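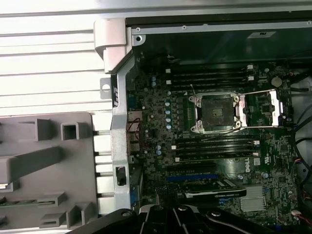
Attachment 1. Dell workstation board, socket open, load plate folded to the right.

Ticket 2502: Processor handling, automated bench cell
Site: Kinstead
Opened by: Brijesh Bhardwaj
Status: Open, awaiting review by Rastogi

Reported problem
The arm does not release the processor at a repeatable angle above the socket. The January trial at Jerwood showed the same fault in 4 attempts. Manual placement remains the approved method for customer machines.

Checks performed
Finger linkage screws were inspected and the wrist zero position was reset.

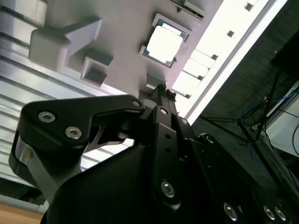 No play was found in the finger joints. Grip force was then lowered by one step — the pads still held a scrap chip through a full travel cycle. Dust on the socket must be removed by hand before any further trial, as the cell has no means of doing so.

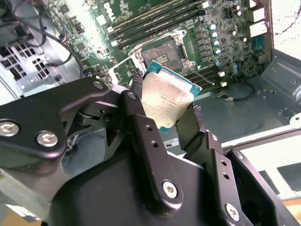
Attachment 3. Processor held at a tilt near the open socket.

Assessment, 6 Feb 2026
Picking up the part is within the ability of the cell. Seating it is not yet accepted as shop work. Prastley is asked to supply the revised wrist alignment routine.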